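About Flulleo

Flulleo fits out and stocks small food counters. Our customers are convenience stores, hotel lobby shops, office pantries, gas stations and the snack corners you find in hospitals and colleges. We supply the trays, baskets, racks and stands, we plan where they go, and we show the people who work there how to keep the counter full and clean.

The company was started by Montri Chantharasri, who had run a corner store for years before he sold a single tray. His store had one counter by the register and it was always a mess by noon. Sandwiches slid under bags of chips, bottles stood wherever there was a gap, and customers put things back in the wrong place. He began buying baskets and stands to sort it out. Other store owners asked where he had bought them, and after a while he was spending more time on their counters than on his own.

We still work from the same building. The store is gone and the front room holds our practice counters. The back is storage, plus a bench for repairs and a sink that is always in use.

What we do

Most jobs begin with a visit. We measure the counter, look at what sells and ask to be there during the busiest hour. A drawing made in a quiet shop tends to be wrong. People reach across each other, set down coffee and lean on things, and the layout has to leave room for that.

After the visit we set up the same counter in our front room at full size and stock it. The customer is welcome to come and try it. Changes are cheap at this stage — a basket can move six inches to the left and it costs no one anything. When the layout is settled we pack it and install it, usually in one morning before opening.

We keep 2339 items in the catalog, from price holders to full bakery cases. The smallest order we take is $100. Local delivery is free on orders over $300.

Our product lines

Stovix is our range of clear display pieces. It covers bottle racks, stepped stands and lidded bins. Customers like the clear pieces on narrow counters, where a solid stand would hide whatever is behind it. They do scratch, and we tell people that before they buy. Use a soft cloth and plain dish soap. Paper towels will dull the surface in a few months.

Strebel is the tray range. Every tray has a raised rim so that packages stay put when the tray is lifted. Sizes are based on common counter depths, and two small trays take up the same space as one large one. Most customers buy one or two more than they need so that a clean one can go out while the other is being washed.

Clenolus is the basket range. The baskets come round, oval and rectangular, in natural and darker finishes. We sell more round ones than anything else in the catalog. They are used for sandwiches, rolls, fruit and wrapped pastries. A basket should be shaken out every evening and wiped with a damp cloth. It should not be soaked.

How we lay out a counter

We don't have one layout that suits every shop, but there are habits we keep coming back to.

Drinks go toward the back, in a rack with the rear row raised. Customers can see every bottle and take one without knocking over the others. Labels face out.

Snacks in bags go in a tray with a rim. Bags on a bare counter spread, and by midday they have taken over the space meant for something else.

Sandwiches get a basket of their own, close to the front edge. They are picked up, looked at and put back more than any other item, so the basket has to be easy to reach from both sides. We don't stack them more than two deep. The ones underneath get crushed and are never bought.

Small bottles and jars go on a stepped stand. One empty tray stays in the middle of the counter as a place to set an order down while it is being put together. New customers often want to fill that space with stock. We ask them to leave it clear for two weeks and then decide, and most of them leave it.

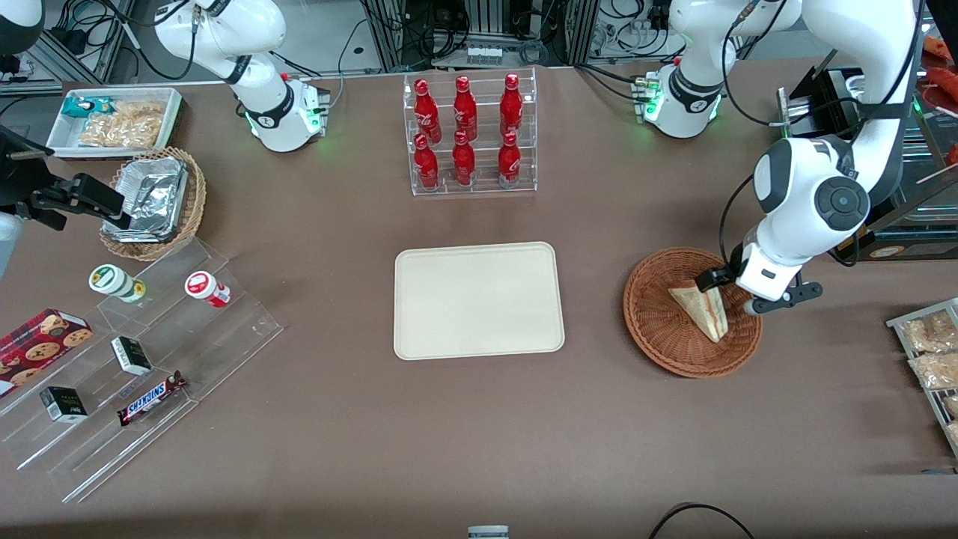

A counter layout with bottle rack, snack tray, sandwich basket and a clear tray space in the middle.

Training

Anyone who buys a full counter from us gets a half-day session for their staff. It is held in our front room and starts at 8 a.m. We cover opening, restocking and closing. Staff fill an empty counter, serve from it, tidy it and then take it all down and wash it. Wear shoes you can stand in. Coffee is provided.

We have trained more than 3000 people this way. Some come back when they change jobs and bring their new manager along.

Repairs and returns

We repair what we sell. Cracked racks can often be glued, and loose basket rims can be rewoven if they are sent in early enough. Repairs take one to two weeks, and we lend a replacement if the counter can't do without it. Unused items can be returned within 30 days. We can't take back baskets that have held food.

Once a year, in September, we clear out discontinued sizes and samples from the front room. Regular customers get a note by mail. Everyone else can ask at the desk — there is a list, and it is updated as things go.

Visiting us

The front room is open on weekdays from 9 a.m. to 4 p.m. You don't need an appointment to look around, but please call first if you want to try out a layout, as we need time to set it up. Bring your counter measurements, a photo of the space and a list of the ten things you sell most. Parking is behind the building, next to the loading door.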